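Facilities Help Desk
Ticket 3000: Cabinet leans, door opens by itself
Status: Resolved
Opened by: Lai-ching Ng
Assigned to: Norbert Polák
Location: Stelora building, second floor workroom
Item: Flernix storage cabinet, black

Lai-ching Ng, 9:12 am
The black cabinet in the workroom has started opening its own door. You close it, you walk off, and by the time you reach the hallway it's open again and showing everyone the label tape. I've tried closing it gently and I've tried closing it like I meant it. It also rocks toward the window if you lean on the top. Please stop people from leaning on the top.

Norbert Polák, 10:05 am
Thanks. Was it moved lately? And is there anything heavy on the upper shelf?

Lai-ching Ng, 10:11 am
It was moved in August, when the Tediven order came in and we had 2000 blank folders and no place to put them. The upper shelf is where the folders went. All 2000. I see where you're going with this.

Norbert Polák, 10:14 am
Please move the folders to the bottom shelf and send me a picture of where the cabinet is standing now.

Lai-ching Ng, 11:40 am
Folders moved. My back would like its own ticket. Picture attached, door still opening. 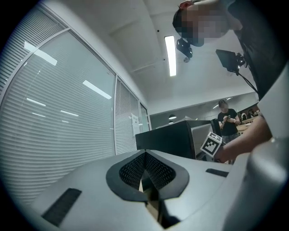
Attachment 1: Workroom, black cabinet with the light gray panel to its right.

Norbert Polák, 1:20 pm
Went up with a level. The cabinet is out of true front to back, so the door swings whichever way the floor tells it to. Three of the feet are screwed all the way in. The fourth is out as far as it goes, and someone has helped it along with a folded Štěpánek catalog. Removed the catalog. The rocking got worse, so credit where due, the catalog was doing something.

Emiliano Villalba, 1:32 pm
That was my catalog. I'd like it back when you're finished.

Norbert Polák, 2:45 pm
Wound all four feet in, then brought them out one at a time with the level on top. Rocking is gone. Door stays closed if you latch it but still drifts if you don't. Upper hinge screw is stripped. Ordering a replacement, 40 mm.

Wiroj Rattanakul, 2:51 pm
There's a jar of those in the supply closet, behind the paint. It says "misc" on the lid, like all the other jars.

Norbert Polák, 3:30 pm
Found it in the fourth jar. Screw replaced, door hangs straight, latch catches. Left it unlatched for a while and it stayed put. Catalog returned to Emiliano with a dent in it the shape of a foot.

Lai-ching Ng, 4:02 pm
Confirmed, door is closed and staying closed. The drawer under it now sticks. Should I open a new ticket?

Norbert Polák, 4:03 pm
Yes, please. Closing this one.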